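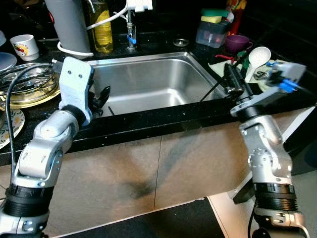 Kitchen sink and counter.

Sarnach Ward Association
Campaign office safety checklist, 11 May 2021
Walked by: Malathi Iyer. Comments by: Ewan Imrie, who was asked to keep them brief.

1. Front door opens fully from inside: NO
It opens as far as the yard signs. We printed 500 for a ward with 117 willing lawns. Move the rest to the back room before the canvass launch.

2. Exit sign lit: YES
Brightest thing in the building, candidate included.

3. Extension cords: FAIL
Phone bank runs on one power strip plugged into a second power strip. Murali Salian says it has worked through three elections. We lost two of them. Replace both.

4. Fire extinguisher in date: NO
Expired last August. Hotulex will swap it when the invoice is paid.

5. Kitchen, hot water and faucet: NOT TESTED
Check again at next walk.

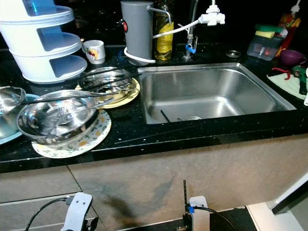 Item 5. Faucet, with blue piece near its base.

6. Leaflet storage: FAIL
3,000 leaflets stacked against the heater, all promising lower insurance costs for small business. Minimum clearance is 20 inches. Divya Murthy has the tape measure and the key.

7. First aid kit: PARTIAL
Bandages, yes. Also a rosette and a parking ticket. Restock, and somebody pay the ticket.

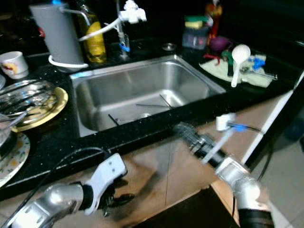 8. Ladder for banner work: PASS
Two people at all times, one holding. Arguing about the wording of the banner does not count as holding.

9. Incident book: PRESENT
One entry this year, "heated discussion re: bylaws," no injuries. Please use it for falls and cuts. Grievances go to the chair in writing.

10. Voter lists locked away: YES, after I locked them away.

Repairs to Hưng Nghiêm. Items 1, 3 and 6 to be fixed before the phones are staffed again.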